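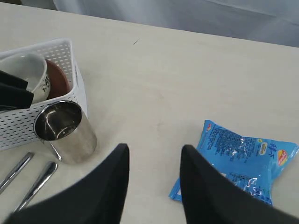 Table-clearing cells: questions from staff

Last updated 30 Jan 2022

These answers cover the tray return and reset area at the Grernby staff canteen, operated by Soltisa. They replace the sheet handed out in September. Answers for the Clallo site are on a separate page.

What work has moved to the arms?

Two tasks. The first is reset: taking cutlery, cups, bowls and plates out of a basket and laying them out at a place. The second is clearing: putting the same items back in the basket and removing anything that did not come from the kitchen, such as wrappers and unopened snacks. Scraping, washing, drying and food service stay with people.

Will anyone lose hours?

No contracted hours are being cut during the trial. Five positions in the return area have new duty statements. The hours once spent on reset go to dishwasher loading, stock and the counter. Casual shifts are still set by the roster and depend on how many meals are booked.

What happens after the trial?

A decision has not been made. Soltisa will give 90 days' written notice of any change to staffing levels in the return area. The same notice applies if the cells are removed.

How fast are the cells?

Slower than a person. An experienced attendant resets a place in well under a minute. The target for a cell is 38 places an hour, and it does not always reach that. The roster assumes the lower rate, so you are not expected to make up the difference at the end of a shift.

Which items cause the most trouble?

Soft packets and polished metal. A packet changes shape when it is gripped, and a shiny cup can give the cameras a poor reading. Cloths are also difficult. If a cell stops on one of these, clear the fault at the panel and move the item by hand once the amber light is showing.

How is a place laid out?

Knife and fork go to the left of the bowl, chopsticks and spoon to the right. The cup and plate go farther back. Attendants resetting by hand should use the same layout so that a cell can clear any place on the floor.
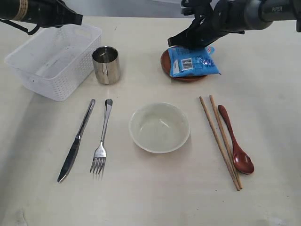
One attendant on the late shift wrote that the layout is fine but the pace is not: "I used to do a whole row and then have a breather. Now I walk back and forth answering faults, and I never finish anything." The comment was passed to Jafri, the contractor that maintains the cells. From next roster, one person per shift will be assigned to faults and will have no other duties in that period.

Do I need training to work beside a cell?

Yes. The course is half a shift, paid, and covers the stop button, the light colours and how to free a stuck item. Until you have done it, stay outside the yellow line.

Can I reach in while an arm is moving?

No. Press stop first and wait for amber. This applies to small jobs as well, including picking up a dropped fork.

Do the cameras record staff?

The cameras are aimed at the table. Hands and sleeves may be recorded if you reach into the work area. Recordings are used for fault review only, are deleted on a fixed schedule and are not used for performance management – this is written into the site agreement.

Who is responsible for breakages?

The site. Some 400 pieces of spare crockery and cutlery are held for the trial. Log the item and the cell number. You do not have to say how it broke if you did not see it.

Does my pay grade change?

Attendants assigned to faults are paid the higher duties rate for the full shift. Other grades are unchanged.

Where do I send a question that is not listed?

Use the form beside the roster board or speak to your shift lead. Replies are added to this page.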